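26 April 2021

So the fixtures are out at last, and I have already spilt tea on mine! Flolness start at home to Skarkeck, which suits me nicely (our hall is a ten-minute walk and they do a decent bacon roll), and then it's the long trip up to Zastdale, where we haven't won in 3 seasons and where the changing rooms smell of old carpet. I'm told there's a new floor going down there before August, so perhaps our luck will turn with it.

I do love this bit of the year, when every side is still unbeaten and I can sit in the kitchen working out how we might sneak into the top 5. We lost 11 last time, mostly by a basket or two, and I still think about that last one far more than is good for me.

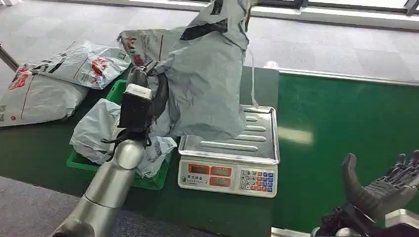 My brother rang while I was typing and reckons I'm dreaming, that we'll be short under the basket again and Skarkeck will run us ragged by half-time. He said the same last year, mind you, and we beat them twice.

Anyway, season tickets go on sale next week, and I'll be having my usual seat by the scorer's table, with a cushion this time. Do come and say hello if you're there for the opener.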